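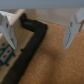

4. Building the Bench

4.1 Where it lives and what we wanted from it

Prernano started as a bet between members of the Rindis workshop in Zakositz that you could put together a decent manipulation bench with the tools we already had, on evenings and weekends, and get data out of it that somebody would want to read about. I did most of the woodwork and nearly all of the swearing. Section 3 covers the learning side, so I'll stick to the physical stuff, which took far longer than the code did (we first switched the arm on in October, and I thought we were nearly done!).

The idea was a kind of pretend kitchen corner, small enough for one arm to reach. I wanted a drawer, a door on a hinge, a shelf you have to reach into, some buttons to press, and a few little cubes to carry between them. All of that had to fit on one worktop. I drew it on the back of a delivery note, and the final layout is pretty close to that drawing, apart from the door, which moved twice.

4.2 Furniture

The wooden box with the drawer came first, and I built it far too nicely. My first drawer had a lovely tight fit, and the arm couldn't open it unless it pulled dead straight, so I sanded the runners until the thing practically fell out, then added a bit of felt to bring back some drag. If you're copying this, leave more slack than feels right. A person corrects for a sticky drawer without thinking. Our arm just leaned on it until the Kwok board tripped its current limit and everything went limp.

Handles were the next lesson. We went through a box of ordinary knobs before giving up on them, because two flat fingers slide right off a round knob. A bar with a gap behind it gives the fingers somewhere to go, so both the drawer and the door ended up with black handles of that general kind.

The cork went down for boring reasons. Bare board was slippery, and a cube that got nudged would skate away to the far side. On cork it stays more or less where you left it. It's also quieter, and I cared about that a lot more by the third weekend. 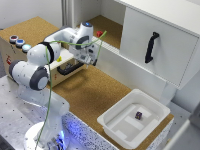
Figure 4. Side view of the bench, with three push buttons on top of the wooden box and the purple cube in the bin at the front.

The buttons are wired to the Kwok board as plain switches. We log every press with a time stamp, and that gave us one task where nobody has to sit and judge whether it worked. I wish we had more of those! Everything else was scored by a person watching the video back, and by the end we had 717 scored attempts at the full set of tasks. Another 1,162 short recordings were made while we were still moving the furniture, and I've kept those out of the results entirely. They're fine for warming up the vision part, but the door is in the wrong place in a lot of them.

4.3 The wrist camera

I didn't want a wrist camera. I thought the fixed views would do, and hanging another cable on the arm seemed like asking for trouble. I was wrong about the first part and right about the second. From the side, the gripper hides things just when you want to see them, and the depth of a small cube on a pale surface is really hard to judge. From the wrist you get the gap between the fingers and whatever is sitting in it.
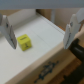
Figure 5. Wrist camera, fingers open, with a small yellow-green cube between them on a white surface.

The picture is soft, and fine print on a cube turns to mush. We spent a whole evening trying to sharpen it up before somebody pointed out that the policy only needs color and rough position. After that we left the lens alone. What did matter was keeping the camera from creeping on its bracket. A turn of only a few degrees was enough to spoil a week of recordings, so we now check it against a paper target before every session and write the result in the log book.

4.4 Resetting between attempts

Resetting is done by hand. A session is 49 attempts, split into blocks of 7, with the cubes put back at the start of each attempt and the drawer and door returned to whatever the task card says. We tried letting people place the cubes by eye, and they drifted toward the middle of everything (mine did too, I checked). Faint pencil marks on the cork would have fixed it, except the policy might learn to look for pencil marks. In the end we used a cardboard template that you lay down, set the cubes against, and take away again.

The drawer gave us one more argument. Some of us wanted every attempt to begin with it shut, and I wanted a mix, because real drawers get left open all the time. A mix won, and the task cards now call for starts in either state.
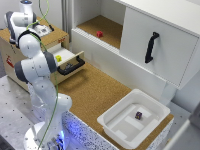
Kuldeep Upadhyay read a draft of this section and wrote back on Mon 24 May that the mix was fine by him, but that I was scoring two different tasks as one: an arm that finds the drawer open never has to get hold of the handle at all, and its success rate is going to look better than it should.

Fair point, and one I'd missed. I've gone back through the scored attempts and split the drawer task into open starts and closed starts, and Section 5 reports them on separate lines. The log book already had the starting state for each attempt, so it was just a long afternoon with a spreadsheet. I haven't split the door task the same way, as every one of those began with the door shut.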